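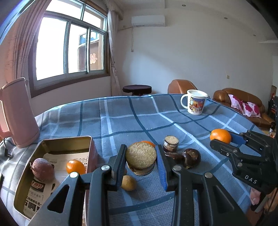 Produce sorting on the plaid cloth, with what looks like cut cane in the near gripper and an orange-coloured citrus fruit in the other one.

Hand-Held Gripper Pair: A Buyer's Review
Reviewed by Wekesa Masanja, October 17, 2023

I have been putting off writing this one up, partly because I wanted more hours with the grippers first and partly because I kept changing my mind about the price (more on that below, and at some length, I'm afraid). We bought ours through Pekik, as a set of 2, for a small project we call Stirum, where we record people picking up and putting away ordinary household food. So this is a review from the planning and budget side as much as anything else. If you have a line in next year's spending plan that just says "grippers" with a question mark after it, I wrote this for you!

First, the money. We paid 355 dollars for each gripper, and I had budgeted for exactly that, which was my mistake. Shipping was extra, and so was a spare set of finger pads, and then I went back and ordered more pads a few weeks later. Please put the pads in your plan from the start. They're the ribbed blue ones you see on the fingers, and they are the part of the whole tool I like best. They have a bit of give to them and they hold round, shiny things much better than the flat pads on the Imeck pair we borrowed before buying. An orange is a lovely easy grab. I was more nervous about sugarcane, what with that hard rind, but a short fat piece stood up between the fingers sits there very nicely.

Chestnuts are another story. They're small and slick, and if you come at one from a slight angle it shoots off across the table, and then you are on your hands and knees looking under the sofa. You do get better at it. I'd say plan a couple of practice sessions before you record anything you mean to keep, and count those as paid time if you're paying people, because I didn't and had to go back and shuffle things around.

The jaws are black, with a cut-out in each one, and they open and close evenly. I was worried the pivots would loosen up, so I check the little silver pins before each session and so far I haven't had to send anything back. The handle is comfortable for my hand. My niece, who has much smaller hands than I do, found it a stretch after half an hour or so and asked for lots of breaks, which seems fair enough to me. If you're hiring a mixed group, ask Pekik whether they'll let you try one before you order.

Now, do you need two? I went back and forth on this all through January, when I was putting the budget together. One gripper will do plenty of single-item work, and if money is tight I would start there without feeling bad about it. But so much of what we do in a kitchen takes both hands, and sharing one tool got old fast. With a pair you can have the next piece of fruit ready while the first is on its way into the tin, and our sessions feel a good deal more natural for it.

I also had a quote from Atanasov for a fixed bench arm. It was a handsome thing, and it would have eaten the whole year's money and needed a room of its own. The hand-held ones go on a dining table, tablecloth and all, and back in the cupboard before supper. For a small outfit that matters so much more than I expected when I was comparing spec sheets.

My complaints are few. The printed instructions are thin, the box has no proper slots for storing the grippers, and pads are only sold in full sets, so you pay for the lot even when a single one has worn down. It took me 3 emails to find that last bit out, though the person who answered was very kind about it.

Would I buy them again? Yes, and I'd order the extra pads on the same day to save on the second lot of shipping. I'm taking one star off for the instructions and the storage box.

Rating: four stars out of five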